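4.2 Key-press trials with two controllers

The arm and gripper were kept fixed and only the controller was changed. The Danko controller tracks a position target above the key and then lowers the tool along a straight line. The Stustham controller follows the same line but lowers its stiffness near the expected point of contact. Both read the same wrist camera and the same fixed camera, and both were given the same list of 17 target keys. Each ran 264 presses at the Cliltthorpe site, with the piano left in one position throughout.

Figure 3 gives the wrist and fixed views. The wrist camera sees the keys at close range, but the gripper takes up much of the lower part of its image, and any key behind a finger has to be inferred from its neighbours. The fixed camera has a clear view of the wrist joint and the keyboard together — at the cost of detail at the key edges.
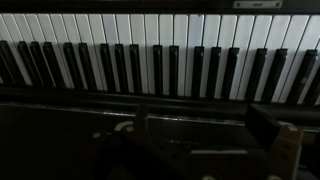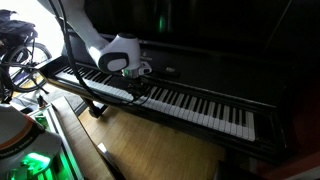
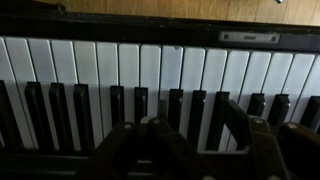
Figure 3. Wrist camera (first and third) and fixed camera (second) views of the keyboard.

Contact was timed from the audio track and paired with the logged tool height. We dropped any press in which the tool met two keys within 400 ms, as the source of the first sound could not be settled. Images were labelled by hand by Gavin Tosh using the Trokia annotation tool, giving 2428 labelled images over both controllers. Black and white keys are reported separately in Section 4.3.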